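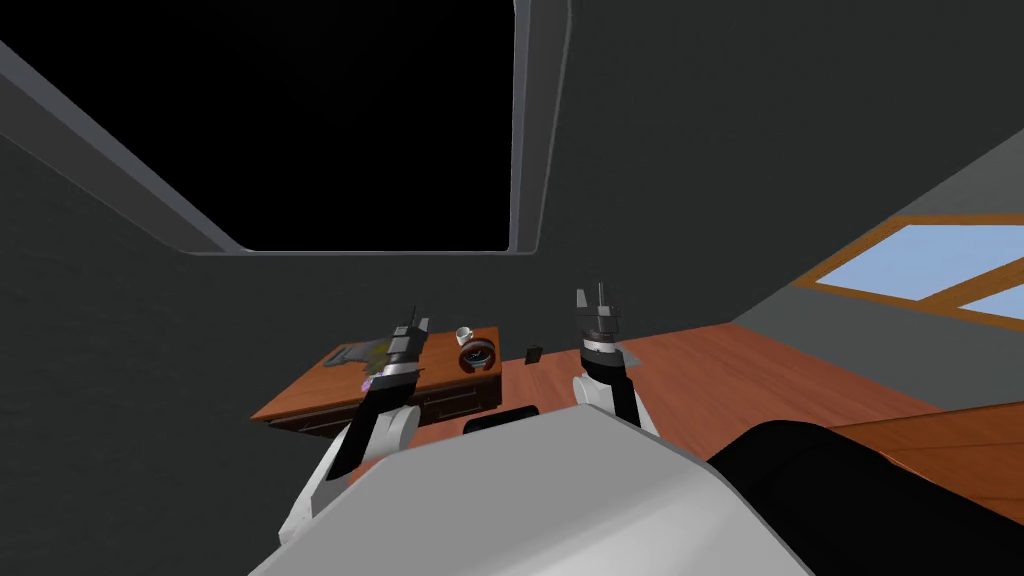 View 1: both grippers open, left one near the gray cloth on the desk.

Pre-run check, two-arm build, Sandu shared workshop
Checked by: Ileana Cozma
Build owner: Domnica Pascu
Date: 3 Feb 2024

1. Stop command halts both arms. PASS in simulation. I don't count that as a pass on the bench.
2. Desk matches the model. OPEN. Domnica says close enough. I want a tape measure on it.
3. Left arm keeps clear of the mug. DOUBTFUL. The log claims 158 clean runs and doesn't say what clean means.

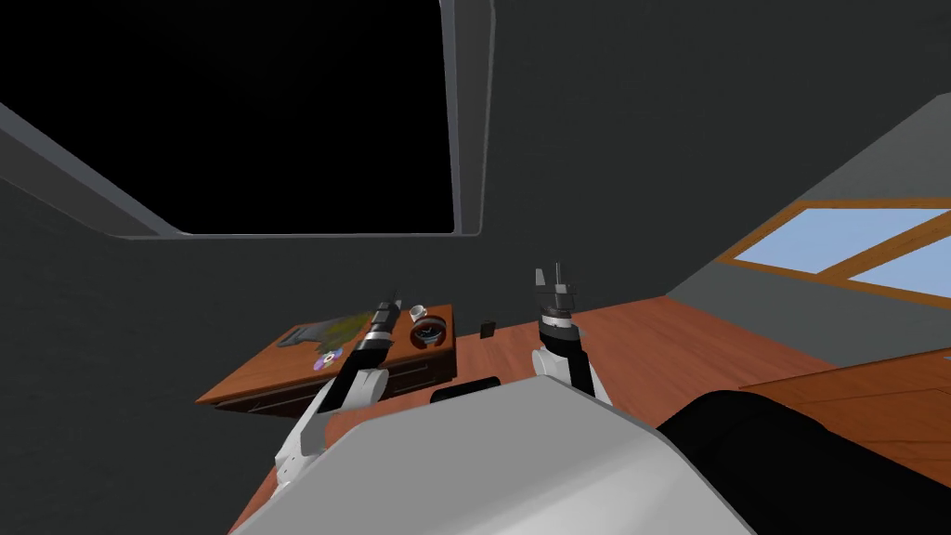 View 2: left gripper in front of the white cup and the red-rimmed item.

4. Clearance at the desk front. FAIL until someone gives me a number. "Looks fine" was the January answer too.
5. Right arm rest position. PASS, fingers up, over open floor in view 2.
6. Speed limit set to 248 in the Brandel config. Units missing. Ask.
7. Cable strain relief. NOT CHECKED. There are no cables in the model.

Power stays off on the real arms until 2, 4 and 6 are closed. Domnica to reply in writing.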